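Right, bins and tubs at Prestby, August 2024. I've done this one on my own, so the comments are mine and Mpho Oosthuizen can argue with them when she's back in September. Ticks mean fine, blanks mean somebody needs to do something (probably me).

## Floor and walkways

- [x] Walkway clear to the back door. Lovely and clear, the best it's been since I took over this list!
- [x] Mats flat, no curled corners
- [ ] Yellow line repainted. Still patchy by the sink. I rang Brarnholm for the same paint as last time and they want the old order number, which I think is 2403 but I'm not going to swear to it.
- [x] Lights over the benches, all working

## Shelving

- [x] Shelves fixed to the wall. Gave them a good tug.
- [x] Heavy stuff at the bottom
- [ ] Labels readable. Shelf 216 has lost its label again. I've written a new one in marker and it looks dreadful, so if anyone has nice handwriting, please help yourself.
- [x] Step stool feet. Replaced in spring and still gripping well.

## Small tubs

- [x] No splits or sharp rims
- [x] Lids match tubs (6 spare lids now, which I've put in the drawer under the kettle – do shout if you're missing one)
- [ ] Wiped out. Mostly yes, but the Ondrejka ones still smell of that lemon cleaner and I'd like them rinsed again before food things go anywhere near them.

## Large grey bin

- [x] Side walls sound, nothing bent that I'd worry about
- [ ] Inside clean. No! There's whitish dusty stuff on the floor of it, worst in the middle and along the front right, and a streak of beige dust on the right wall.
- [ ] Scratches noted. One thin crooked one on the pale wall, left of centre, plus scuffs lower down. I ran a gloved finger along the crooked one and it didn't snag, so I'm happy to leave it.
- [ ] Hole in floor near the front right corner. Small and round. Check what's underneath before anything runny goes in.
- [ ] Loose items sorted. The red-orange bottle, the green funnel-shaped thing, the ball and the clear pieces all need a proper home.

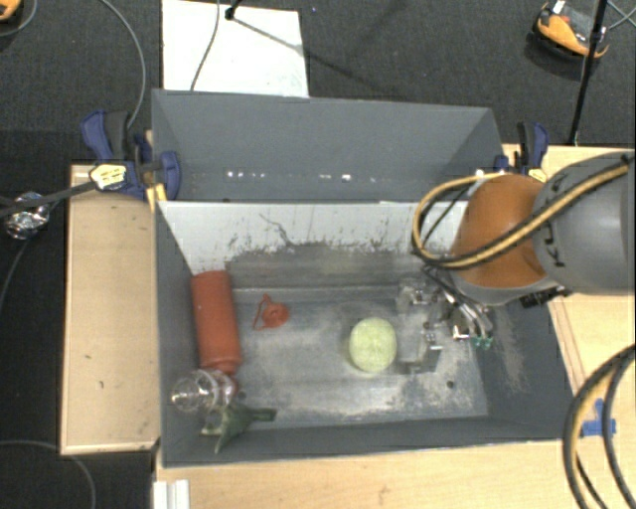
I'd do the clear pieces first and check them for cracks before anyone reaches in with bare hands. Gloves are on hook 311 (the thick ones, please, the thin ones are for washing up). After that it wants a vacuum and then a damp cloth, and do put a mask on for the vacuuming, it gets up your nose something awful.

## Still to chase

- [ ] Zonum invoice for the gloves
- [ ] Paint number, see above
- [ ] Ask Mpho whether the little red cap goes with the bottle. I tried to find a match in the spares and gave up.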